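Gripper Technician, Handheld Units (Part-Time, Lamberg)

Trerineck is hiring one person to look after the handheld grippers in our Lamberg shop. We have read plenty of ads promising the future of robotics. Most of this job is screws, lens wipes and finger pads, and if that sounds dull, it will be.

The bench has 20 grippers on it in a normal week. You check each one before it goes out and again when it comes back. Finger travel gets measured, plate screws get torqued, labels get replaced when they no longer scan. Fingers are swapped on wear. The Vinderance software predicts wear for you, and we don't trust it. Use the gauge.

You will also keep the log. The last person kept it in three places, and unit 13 was repaired twice for a fault it didn't have.

What we want: steady hands, two years of fixing small mechanical or electronic things, and the habit of writing down what you did. A certificate from Fogh is fine. So is a box of things you've repaired. We have no use for the word "passionate" in a cover letter.

Hours are Tuesday through Friday, starting at 7 a.m. The work is on site, and lifting is light.

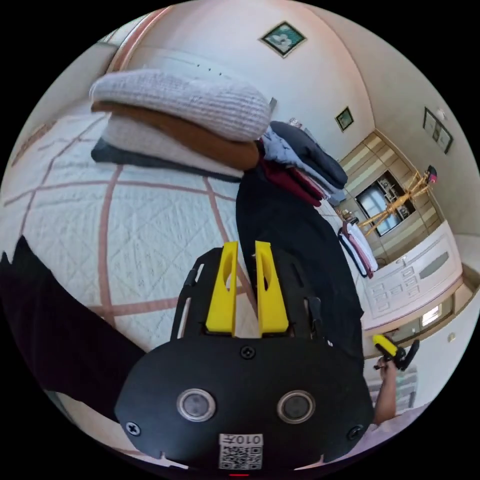

Do I need to know how to program?
You need to run a calibration script and notice when its numbers look wrong. Writing the script is somebody else's job.

To apply, send one page on the worst repair you ever had to redo, quoting job 203. Shop interviews are in January. Bring your own reading glasses if you use them.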